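Search this project
Type to search files and notes

# Golik Chores

README and data card, September 2018

Welcome, and thank you for reading the README before downloading anything! Golik Chores is a collection of short recordings of small household and shop-floor jobs, made with hand-held grippers so that a person does the work using the same kind of fingers a machine would have. We put it together to get a fairer answer to a thing our families keep asking us over dinner, namely whether a robot can do the chores yet. The short answer is that it can do bits of them, on a good day, with the furniture arranged to suit it.

## What is in it

There are 222 recordings covering 14 chores. Most are table-height work: wiping, folding, sorting screws into trays, sweeping scraps into a dustpan, putting lids on tubs. Each recording comes with a plain text note saying what the person was trying to do and whether they would call it done. The notes were written by whoever held the grippers, so the style wanders a bit (one of us writes very long notes, and you will spot which ones).

The folders are:

- `home` - kitchen and cleaning jobs
- `shop` - packing, sorting and bench tidying
- `notes` - the text notes, same names as the recordings
- `extras` - false starts and odd ones we couldn't bring ourselves to delete

## How far along are the machines?

We trained a simple policy on the `home` folder and ran it on the Drakos arm pair in May. Wiping went well enough that we got a little carried away. Folding went badly. Sweeping landed in between, and it's the chore we have grown fondest of, as it looks so easy until you try it with two stiff fingers on each side. One hand has to keep the pan tilted with its lip down while the other brings the brush in low, and if the pan drifts up even slightly the paper goes under it.

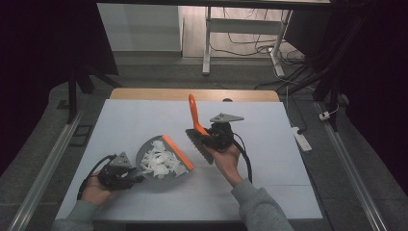 Paper scraps are also kinder than what you find on a real kitchen floor. We tried rice and gave up after 18 attempts, and flour we never dared. So if you are hoping to send a machine around after dinner with a brush, please keep your own brush handy for a while yet.

## Known gaps

- No stairs, no pets, no running water.
- Version 2 fixes the swapped left and right labels in `shop`. Please don't mix it with the first version.
- Lighting is much the same throughout, so expect trouble near a sunny window.

## Using it

Free for research and teaching. If you build something on it, do drop us a line - we love seeing other people's folding failures.

Related projects
Dimier Tabletop Sorting
Bresuteck Packing Bench Notes
Drakos Arm Setup Guide
Golik Chores: change log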